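Linbridge laundry room: new washer and soft toy wash

The replacement washing machine for the Ziltstead building is in place on the ground floor and residents can use it from 24 Jan 2025. It is a front loader and takes loads up to 7 kilos. The old top loader was picked up by Cassim, who also delivered the new one.

Hermine Fankhauser is collecting soft toys for the playroom again. They need a wash before they go on the shelves, so please leave them in the laundry basket by the machine. Last January the playroom received 31 toys, most of them bears.
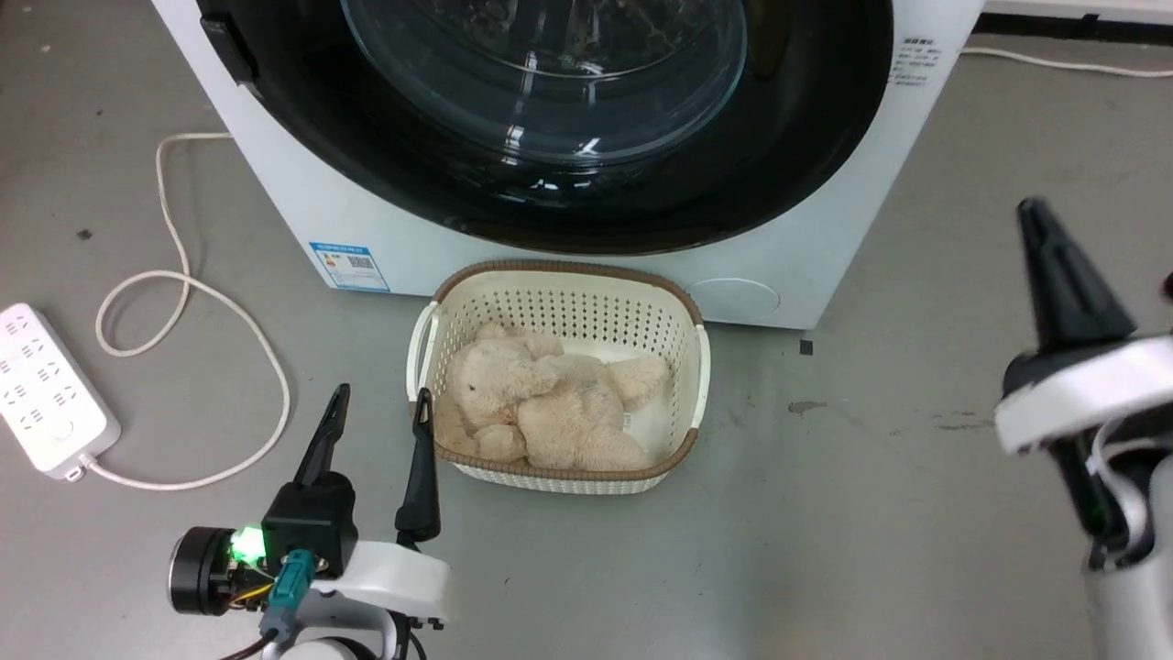
A teddy bear in the basket in front of the washer.

Toys with batteries or music boxes can't be washed and should go straight to Hermine. Check the care tag before you drop anything off. Toys are washed on the gentle cycle at 800 rpm and dried flat.

Please keep the power strip and its cable clear of wet laundry. To report a leak or a fault, call the Dremell service desk at extension 1254.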